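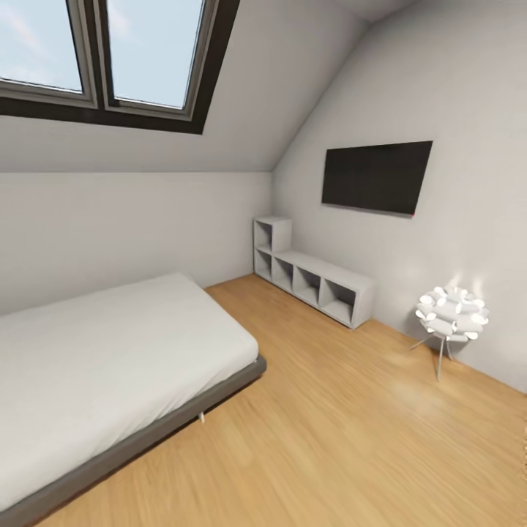
The Lokix attic fault was a repeating navigation and reach failure in the Lokix household robot simulator, a program used for rehearsing domestic chores with a virtual arm on a rolling base before anything is tried in a real home. The fault turned up in a single room model, known to its users as the attic room, and it is remembered fondly (and a little painfully) by the people who spent a whole summer trying to pin it down. In plain terms, the arm would come to believe it was standing somewhere it was not, and would then reach, with great confidence, for a spot on the wrong side of the furniture.

Background

Lokix was put together by Berness, a small software house, with its room models supplied by a partner called Cemirico. Most of the rooms in the set were ordinary boxes with flat ceilings and upright walls. The attic room was added later, at the request of users who pointed out, quite reasonably, that plenty of people sleep under a roof. It has a sloped ceiling with a skylight in it, a low bed, a stepped white shelf, a wall-mounted television and a tripod floor lamp, and it soon became a favorite for tidying and fetching exercises.

The fault

The first report on the matter, filed as ticket 3109, described a run in which the arm was told to move toward the shelf and instead lowered its gripper close to the floor, stopped there, and reported the job as done. No error was raised, and this was the part that worried people most, for a robot that stops and complains is a good deal easier to live with than one that stops and says everything is fine. 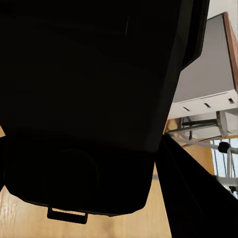 The black gripper inside the simulator, with the wooden floor beneath it and the underside of a white table behind.

Further reports followed through the summer, and they did not agree with one another very well. In some runs the base had turned too far, in others the wrist was tilted while the base was exactly where it ought to be. A good many hours went into the gripper model, which was innocent, and into the lamp, which was suspected for a while of dazzling the virtual cameras.

Cause

The explanation came from Filippos Manolakis, a tester at Berness, who patiently replayed 358 stored runs and noticed that trouble began only after the robot had looked up toward the slope. The mapping step took the seam between ceiling and wall for the line between wall and floor, and so quietly tilted its whole idea of the room. Everything the arm did after that was perfectly sensible, given the room it thought it was in.

Correction and safety

A fix was released in September. It made the mapper check its floor line against the wheels of the base, and it added a stop whenever the 2 disagreed. Berness also withdrew the practice of accepting the robot's own report as proof of a finished task, and asked that each change to the mapper be tried 100 times in the attic room before release. Petridis, a firm that had been planning to carry its simulator settings over to a real arm, put the work off until the new stop was in place.

See also: Mapping errors; Sloped-ceiling rooms; Protective stops

Last updated: Sunday, July 30, 2023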